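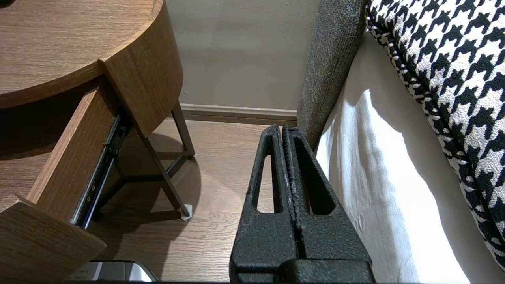 4. The bedside as a small storage system

4.1 Why we gave the nightstand a section of its own

When we began the household interviews we had every intention of treating the bedroom the way most earlier studies of domestic storage have treated it, as a room with one big piece of furniture for clothes, one big piece for sleeping, and a few odds and ends around the edges. The nightstand was, in our first coding sheet, one of the odds and ends. It shared a line with stools and laundry hampers. By the end of the pilot round in Thammasiri we had crossed that line out and given the nightstand a page to itself, and by the time we were coding the second town, Prutska, the page had grown into the material presented here.

What changed our minds was simply how much people wanted to talk about it. We would ask where the household kept its scissors, or its spare batteries, or the papers that came with the water heater, and a surprising share of the answers led us back to the same spot, an arm's length from somebody's pillow. Of the 1,030 small objects that respondents located for us during the interviews, 338 were kept in, on, or under a nightstand. The kitchen drawer, which we had expected to win by a comfortable margin, came in behind it. We went back and recoded the transcripts from the pilot to be sure we had not been steering people, and the pattern held up.

We should say a word about terms. Respondents used "nightstand," "bedside table," and, among the older residents of Prutska, just "the little table" for the same thing. We use nightstand throughout for any piece of furniture that stands beside the head of the bed and is meant to be reached while lying down. A chair with a lamp on it was counted if the household said it was the nightstand, and we took their word for it.

4.2 The furniture itself

Nightstands in our sample fell into two broad families. The older ones, often handed down, are square or nearly so, with a solid base that reaches the floor or stops just short of it. The newer ones tend to be lighter in outline, with a wooden body lifted on thin metal legs, and a good many have rounded corners or a fully curved front. Figure 4 shows one of the second family, with its drawer partly open beside a gray upholstered bed.

The rounded shape deserves a little attention, because people brought it up more than any other feature except the number of drawers. Those who lived in narrow bedrooms were very fond of it (one respondent told us her shins had been grateful ever since the old square one went to her sister), and parents of toddlers mentioned it with real feeling. The cost of the curve is paid inside. A drawer that sits in a rounded body is usually still a plain rectangular box, and the space between the box and the curve goes to waste. Several respondents believed that their nightstand was larger than it was, and were puzzled that a paperback and a tissue box together would not fit.

Drawer slides were the other matter on which nearly everyone had an opinion. Where the drawer runs on metal slides at the sides, respondents tended to open it one-handed and in the dark, and they described doing so several times a night without waking anyone. Where the drawer runs wood on wood, the same people described a two-handed pull, a squeak in damp weather, and a habit of leaving the thing slightly open so as not to have to fight with it later. We had assumed that a drawer left open was a sign of hurry or untidiness. In the interviews it was very often a considered choice, made at ten or eleven in the evening by somebody who knew they would want their reading glasses again before morning.

4.3 What is kept where

We divided each nightstand into three zones: the top, the drawer or drawers, and the floor space underneath. Respondents took to this division easily, and many of them had been using something like it already.

The top is for tonight. Water, glasses, a phone, a lamp, a book that is currently being read. Things on the top are moved daily, and people were able to list them for us without looking. The drawer is slower. It holds medicines, chargers, hand cream, earplugs, old letters, foreign coins, and the many little objects that we ended up coding as "kept because it was kept." When we asked people to name the contents of the drawer before opening it, they typically remembered the things nearest the front and forgot the back altogether. One household in Prutska found a door key there that they had paid to replace, and our interview had to pause while the rest of the family was called in to see it.

The floor underneath is the zone that interested us most, and the one that the literature has said least about. It matters only for the raised kind of nightstand, of course. Owners of solid-based pieces have nothing to say on the subject, apart from the occasional remark about what rolls into the gap at the back. But where there are legs, there is a small sheltered patch of floor, and it does not stay free for long. Slippers go there, and so do second books, water bottles, extension cords, gift bags waiting for an occasion, and boxes that were put down for a moment. Figure 4 includes a silver-and-white item on the wood floor, partly hidden beneath the open drawer, and it is a fair example of how this zone tends to be occupied: low down, half out of sight, and easily missed by anyone standing up.

Figure 4. Raised nightstand with curved wooden body, drawer partly open on a metal slide, a thin dark metal leg with a crossbar, and an item on the floor below.

4.4 Tidying the bedside

Tidying followed the same three zones, though at very different speeds. The top was cleared most often, usually in the morning while the bed was being made, and usually by carrying a cup to the kitchen. Respondents hardly thought of this as tidying at all. The drawer was sorted perhaps once or twice a year, and almost always because it would no longer close. We heard this so regularly that we came to think of the drawer as having a kind of alarm built into it, set off by a phone cable or the spine of a notebook catching on the frame.

The floor zone has no such alarm. It was tidied when the floor was cleaned and at hardly any other time, and even then people admitted to cleaning around what was there. A crossbar between the legs, which many of the lighter pieces have, seems to make matters a little worse, since it keeps a broom from going straight through. Households with a robot vacuum or a flat mop reported a slightly different routine, in which everything under the nightstand was lifted onto the bed first and then, by most accounts, put straight back down afterward.

We were curious whether a second drawer would relieve the floor, and the answer appears to be that it helps rather less than one would hope. In the paired comparison we ran with the Amard and Cenari models, lent to the same bedrooms for a month each, the two-drawer Cenari did take in more belongings, but they came largely from the top. The floor items stayed where they were. When we asked why, respondents said that those things were on their way somewhere else. Slippers were on their way back to feet, and the box was on its way to the closet. A drawer, to their minds, was a place where a thing would stop, and they did not want it to stop there. We return to this idea of objects in transit in Section 5, where the hallway shelf raises it again on a larger scale.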